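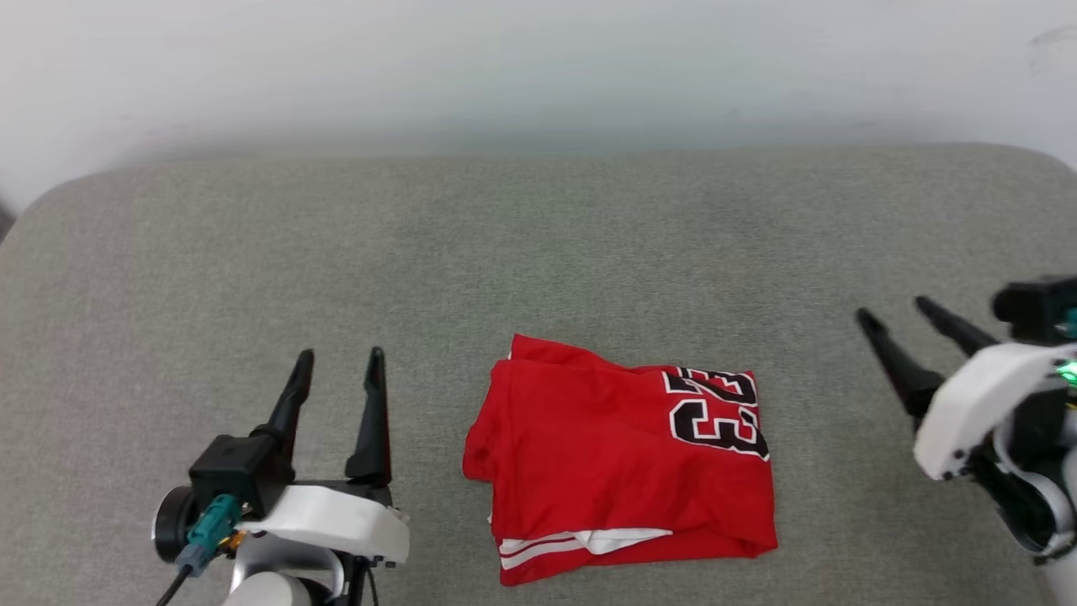 Section 4: Folding and Storing Your Jerseys

If you've made it this far through the guide, your Osemwood bench is put together, the feet are level and the lid opens without pinching you. Good! Now comes the part I wrote this whole thing for, which is getting a heap of basketball jerseys to lie flat inside it. I've been collecting jerseys for 19 years and I folded them badly for most of that time, so what follows is what I do now.

You don't need a table. A padded bench top works fine, and I like it better than a bare counter because slick mesh doesn't slide around on woven fabric the way it does on a hard surface. A red 23 folded on gray upholstery is about as good a practice setup as you could want, too: big number, white stripes along the bottom, strong color against a dull one, so you can see every edge while you work.

4.1 Before you start

Close the lid and make sure the latch has clicked. Wipe the fabric with a dry cloth, or run a lint roller over it if you have pets (I have two cats and I go through a lot of lint roller). Take off rings and watches. Mesh snags on everything, and a pulled thread right across a number will bother you every time you see it.

The jersey has to be clean and completely dry. I mean bone dry, including the trim around the armholes, which holds water longer than the body does. Feel it with the back of your hand.

Caution: Don't fold a jersey straight out of the dryer. Printed numbers can stay tacky while they're warm, and if two printed areas touch they may stick to each other. I let mine hang for an hour with a fan on it. Better still, skip the dryer.

4.2 The basic fold

This is for a regular sleeveless jersey, adult sizes. Kids' sizes go the same way with one less fold.

1. Lay the jersey face down with the neck away from you. Smooth it from the middle out toward the sides with flat hands. Don't tug on the hem.

2. Line up the side seams. On older jerseys the seams have often twisted a little, and if yours have, go by the armholes and let the seams wander.

3. Bring the left side in toward the center, about a third of the way across. The armhole will want to flop outward, so tuck it in as you go.

4. Bring the right side in over it. You should now have a long strip, a bit wider at the bottom than at the top. That's normal.

5. Smooth the strip once more, paying attention to the hem. If the hem has stripes, use them! Parallel stripes are the best ruler you'll ever have. If they run straight across, your sides are even. If they step up or down where the layers meet, open that side and try again.

6. Fold the neck end down toward the hem, stopping a finger's width short.

7. Turn the whole bundle over with both hands, sliding them underneath from the sides. If you pinch it by the corners, it'll come undone on you and you'll be back at step 1 saying words.

8. Square up the edges with the sides of your hands and pat it flat.

Note: A rough rectangle is fine. I used to chase perfect corners, and all I got was a sore back. As long as there's no thick lump in the middle, it'll stack.

4.3 Where the number ends up

People get picky about this, me included. With the basic fold, the number usually gets caught by one of the creases, and you'll see part of it at a slant or chopped off along one side. For everyday storage I leave it. You can still tell which jersey it is, and a soft fold across a print for a few weeks hasn't hurt any of mine.

If you want the full number showing, change steps 3 and 4 so the folds fall outside the print. Slip a hand under the fabric first and feel for the edge of the number, then fold just beyond it. The bundle comes out wider, so you'll fit fewer across the bench.

For thick, stitched-on numbers I always do it the wide way. Those don't like being creased at all. A sheet of plain tissue paper laid over the number before the last fold helps a lot.

4.4 Common trouble

One edge is bunched up. There's probably extra armhole fabric trapped inside. Lift that side, pull the armhole flat, and lay it back down. You don't have to start over.

A corner keeps flapping open. Tuck it under the layer below, or just turn that side toward the wall of the bench when you put it away. I do the second one more than I'd like to admit.

White trim or lining is poking out. Push it back in with one finger, following the edge. On dark jerseys you'll want to do this every time, as anything white that sticks out is what picks up dust first.

The fold slides apart on the way into the bench. Your fabric is very slick. Roll that one, loosely, from the neck down, and give it a spot at the end of the row.

4.5 Loading the bench

1. Open the lid all the way until the stay arm holds it. Check that it's holding before you lean in.

2. Put down the cotton liner that came in the bag marked Brindix. Smooth side up.

3. Stand your jerseys on edge in a row, like files in a drawer, fold side up. My bench takes 11 adult jerseys this way before it starts to feel tight. If you'd rather stack them, stop when the pile is a hand's width below the rim.

4. Keep reds and other strong colors away from white ones, or put tissue between them. I had a cheap red one leave a pink ghost on a white one over a damp September.

5. Lower the lid with one hand at each end.

Caution: Don't sit on the bench if the lid is resting on fabric. It'll press hard creases into whatever's on top and it isn't good for the hinges either.

4.6 Looking after the top

All this folding happens on the cushion, so it gets some wear. Small dents in the padding come out if you leave the bench alone overnight. Darker patches usually mean the weave has been brushed in different directions, and a soft clothes brush worked one way will even most of them out. For real stains, see the cleaning chart in Section 6.

Refold anything you haven't worn in a few months, moving the creases over a little each time. I do mine when I change the batteries in the smoke alarm, which is the only way I'd remember.

If you have the longer Lockyer bench with the divider, go to Section 5 before you load it. The divider has to go in first.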